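Minutes of the safety meeting, Skusen handling project
Held at the Clistberg workshop, 07/03/2020

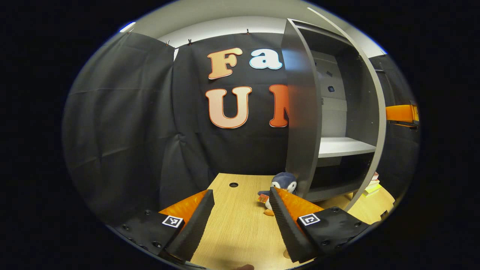

Oduor Laizer

Present: Pauline Wainwright (chair), Kimutai Mohamedi, Sharon Kimaro, Oduor Laizer (minutes).
Apologies: Pendo Mushi.

1. Previous minutes
Accepted with one correction. The spare finger pads were ordered by Sharon and not by Kimutai.

2. The fault with the hand-held gripper
Kimutai reported on the incident of last week. He was practising the task with the toy and the cabinet when the fingers closed by themselves and caught the side of his left thumb. The skin was bruised but not broken. He opened the fingers by hand, switched off at the wall and wrote in the accident book the same afternoon.

Sharon has read the log. The closing command was sent once, without the trigger being pressed. In the 333 cycles before it there was no such error. She believes the trigger cable is damaged inside, near the handle, where it bends most. When she moved the cable at this place the fault came back seven times. Pauline asked if it could be the software. Sharon answered that she cannot exclude it, but the same software runs on the second unit and there the fault was never seen.

Oduor asked why the force limit did not help. Kimutai explained that the limit is set for hard objects. For soft toys it should be lower, and this was not changed when the task was changed. Pauline said that this worries her more than the cable, and she wants it written in the minutes.

3. What was decided
The first unit stays switched off and labelled until the cable is replaced. Nyamweya will be asked for a cable with a stronger sleeve – Sharon has their price already.
After the repair, the unit will make 2000 cycles on the bench with no person holding it. One unwanted closing means that we start again.
The force limit will be written on the task sheet, and the person who starts the session signs next to it.
Objects are to be placed with the power off. Kimutai said this will make the work slower. Pauline agreed that it will, and the rule stays.

4. Information to Flondent
There was a discussion whether Flondent must be told, as they use the same handle. Kimutai wanted to wait for the bench test. Pauline did not agree, and a short letter will be sent within 24 hours. Sharon writes it, Pauline signs.

5. Other matters
The tabletop must be kept free of tools during sessions. Pendo asked by e-mail if the September visit is still planned. It is, but the programme is not ready.

Next meeting when the bench test is finished. Sharon will send the date.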